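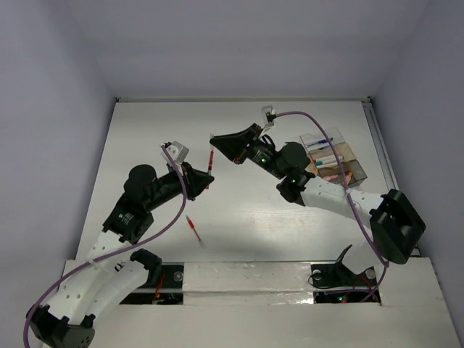
2 min read

Vaswood bench fit-out: progress report to Pratero
3/21/20
Prepared by Waldemar Witkowska

Work covered: the enclosed bench in the Peixoto room, paid for under the second part of the grant.

The enclosure is up. The white top is in place with the pale gray walls standing on three sides of it, and the front is open. We had first asked for darker walls and changed to gray after the samples came in. The change did not affect the price.

The metal rail is fixed along the right edge and runs toward the back corner. The rail took longer than planned. The first length from Cenent was cut 20 mm short and had to be sent back, and we lost a week on it. Cenent replaced it at no charge.

The raised white board across the front has its two rectangular cutouts, left and right, and the electronics and mounting hardware can be reached through them. There are still small patches of tape on the board near the middle. They will come off when the surface is cleaned for handover.

Spending to date is $3,495. That covers the top, the walls, the rail, the front board and delivery. Labor was 104 hours, all of it our own staff and not charged to the grant. We are holding $1,000 for the second bench and do not expect to ask for more.

Still to do on this bench: seal the wall joints, label the cables, and write up the cleaning instructions for the people who will use the room. The floor under the bench also needs a second coat, and we would like to do that before the second bench is delivered.

The second bench will be built to the same drawings, with the rail measured on site before it is ordered. We plan to finish it in August. The next report will include the final invoices.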